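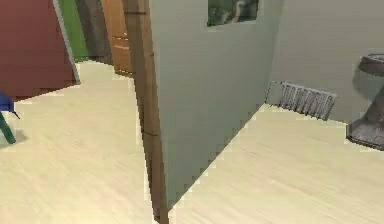

My aunt left me her letters. I say left, but what happened is that my cousin Rania Nassar was clearing the apartment in Cerstead and asked if I wanted them or if they should go in the recycling. I said I wanted them. They came in five shoe boxes and a biscuit tin, and I have been reading them in the evenings since October.

Most are from one person, a woman called Nafula Temba, who worked with my aunt for two years at a print shop called Kanaan and then moved away. They wrote to each other for most of their lives after that. I only have one side of it. My aunt didn't keep copies of what she sent, so I get the answers without the questions. "No, I would not paint it that color either." "You were right about the dentist."

I had planned to do the whole thing in a month. I was going to sort them by date, read them in order, scan them, and write up something for the family. The sorting went wrong first. Nafula put the day and the month at the top of every letter and almost never the year. The postmarks help when the envelope is still there, but my aunt soaked the stamps off a lot of them for a neighbor's boy who collected. So I have been going by other things, like the price of bus fares and which of the children had started school. She changed from blue ink to black at some point and stuck with it, and that gave me one firm line to sort on.

My scans stand at 2,385 pages. I started on a flatbed scanner, which was slow, and then Pylyp Karpenko from work lent me an overhead document stand that you put a phone on. It is much faster. The color is a bit off but you can read everything. I name the files with a box number and a page number and nothing else. I tried putting the people's names in the file names for a while and gave up after box two.

The thing I didn't expect to care about was how ordinary the letters are. I think I had hoped for a secret. There is a paragraph on a leaking window that continues over four letters.
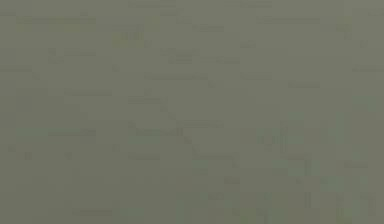
The window got fixed in the end, by a man who charged 200 and came back the next spring to do it again for free. Then there is a long stretch about a bread recipe that wouldn't rise at her new place. My aunt must have suggested less salt, and then more water, and then a different flour. Nafula reported back on each one. The flour worked. I made the bread from what I could piece together and it was fine, a little dense.

What I have noticed is how long they could leave a subject and then pick it up. A question gets asked in one letter and answered three letters later, after a birthday and a bad cold. I don't write to anyone like that. If I send a message and it isn't answered by the next day, I assume the conversation is over. My oldest friend, Bilal Matar, moved to Nander six years ago and we have exchanged something like forty words this year, most of them "happy birthday."

So I wrote him a letter. It took two evenings and came out at a page and a half. I told him about the boxes, the car, and my knee. I asked him what he eats for lunch now, because I realized I had no idea. He wrote back after three weeks, on lined paper, and his handwriting has not improved since school. It's soup, mostly. He also asked whether I still had his drill, and I do.

I have two boxes left to scan. Rania wants a printed set for her mother, and I had a quote for it that was higher than I would like, so we may do a selection. I lean toward keeping the window letters in. She would cut them. We haven't settled it.

I am also trying to find out if Nafula has family who would want copies. The last return address is a street in Plirkura, and I wrote there in the spring and have heard nothing yet. If anyone reading this knew her, my email is on the contact page.

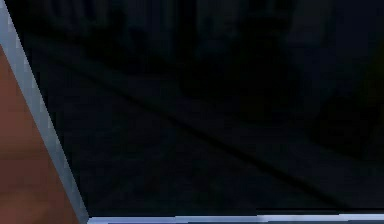

A dark surface, very close up.

Box four next. It has the tin's missing lid in it.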